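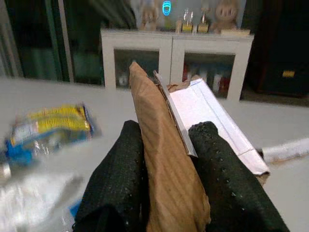
The brochure for the Oltell sorting cell promises "a tidy table by the end of your tea break". I took a long break. The two arms took longer.

Hatix, the firm behind it, wants offices and small venues to rent the thing for 2,000 pounds a month, plus a set-up visit. For that you get a pair of arms, grippers, cameras and a man called Cletus Ridgeway on the phone. The job is sorting packaging: card in one place, film in another, bottles in a third.

Savita Kandpal, who runs sales from the Larnby office, told me it handles 40 kinds of rubbish. I asked for the list. It had 31 entries, and three of those were crisp packets.

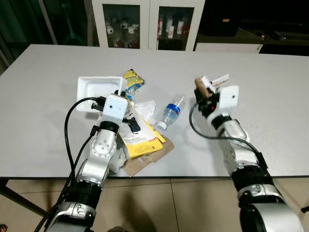 Card is what it seems happiest with, and Kandpal steered me back to card whenever I asked about anything else. Thin film is another matter. Ridgeway admits that clear plastic is "still being worked on", a phrase I have been hearing from robot firms for nearly 20 years.

Then there is the question of who loads the table. Somebody has to tip the waste out and spread it a bit, and that somebody could drop a bottle in the right bin while they were at it. Kandpal says a feeder is coming in April. It will cost extra. 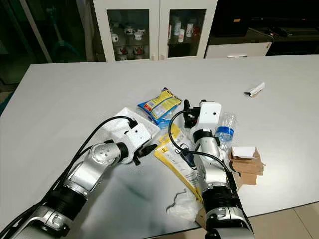

Both arms over the packaging during the Oltell demonstration.

Gaurav Sachdeva, who manages a shared office and was offered a trial, turned it down. "I've got bins with labels on," he said. "They're not perfect, but I own them."

I would want to see the feeder, and the price of it, before ringing Larnby back.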